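4.2 Plating on the Vekmont cell

The seasoning task was proposed by Sandu, who had watched the policy stack blocks for most of November and wished to see it fail at something new. It obliged. Both arms share a white enclosure with a round red plate and a cluster of jars and bottles to its right, and the operator, through the Flano teleoperation rig, supplies the demonstrations. We collected 120 of these and held out 23 for validation.
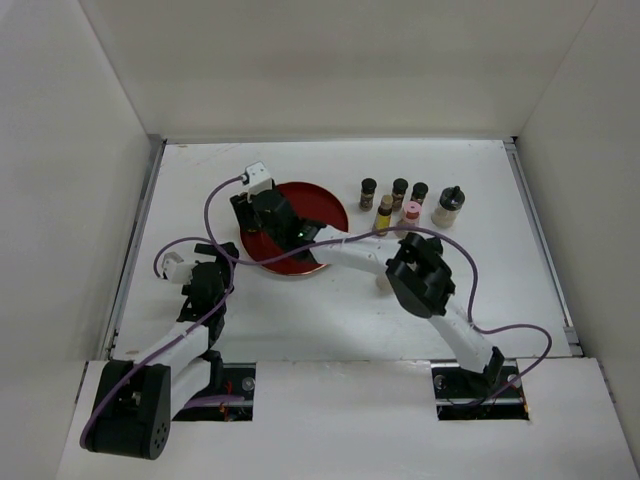 Figure 3. The two-arm cell, with the right gripper over the plate and the left gripper open beside it.

The containers were left standing during every episode. Clearing them would have raised our scores, and Kazmi argued for it with some colour, but kitchens are seldom cleared for the convenience of the cook. The purple cables stayed too — they sag into the arms' path, and a policy that ignores them tends to favour poses no operator would choose.

Placement was judged at the plate rim. An item resting wholly inside it scored one; anything else scored zero, however close and however much the operator grumbled. Small items were the harder case: near contact, the gripper hides much of what it is meant to be handling.

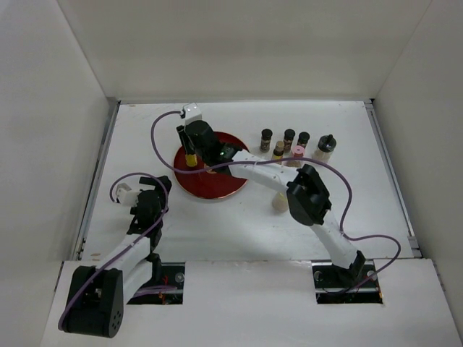 4.3 Baselines

We compare against Novlow, trained on the same demonstrations for 101 epochs, and against a scripted controller known locally as Vlad. Vlad does not learn, and has never claimed to.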